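# In praise of the plain old blanket

I want to make a case for the blanket. I mean the ordinary kind that lives on a bed for twenty winters and gets dragged to the couch, the porch and once in a while the back of a car. I love them, I own too many of them, and I think we've been talked out of them by the duvet!

My conversion came in my first apartment, the one over the shoe repair shop on Wilance Street. I had a big puffy comforter that I was very proud of. It was either too hot or on the floor. Then one August a neighbor of mine, Marius Sârbu, was clearing out his mother's linen closet and handed me a stack of wool blankets over the fence, 8 of them, still smelling of cedar. I slept under two that winter and three during the cold snap, and I have never gone back.

Layers are the whole secret. A comforter gives you one setting. With blankets you can peel one off at midnight and pull it back at five in the morning without really waking up (my feet do this on their own now). You can fold one in half over just your legs. You can wash one on a Tuesday-sized load and still have a made bed, which anyone who has tried to cram a king-size comforter into a small machine will appreciate.

And the patterns! Plaid especially. I'm a fool for plaid. People worry about matching, and I'd like to free them from that worry today. Put stripes over checks. Put the green next to the brown. A bed is a place where a lot of living gets done, with books and laundry and half-sorted boxes all over it, and a busy pattern forgives every bit of that. My white comforter forgave nothing. It showed coffee from across the room.

I'll grant that wool can itch, and that moths are real. I lost a lovely gray one to them and I'm still sore about it. Use a cotton sheet with a good deep fold at the top, and shake everything out in the sun a couple of times a year. I paid 39 dollars for my last one at a church sale, and I'd have paid more.

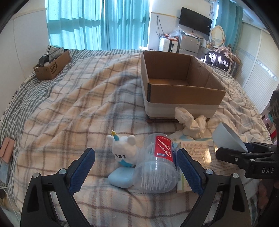 So if there's a blanket folded up at the back of your closet, the scratchy one from your grandmother's house, go and get it. Put it on the bed tonight, under whatever you use now, and give it a week.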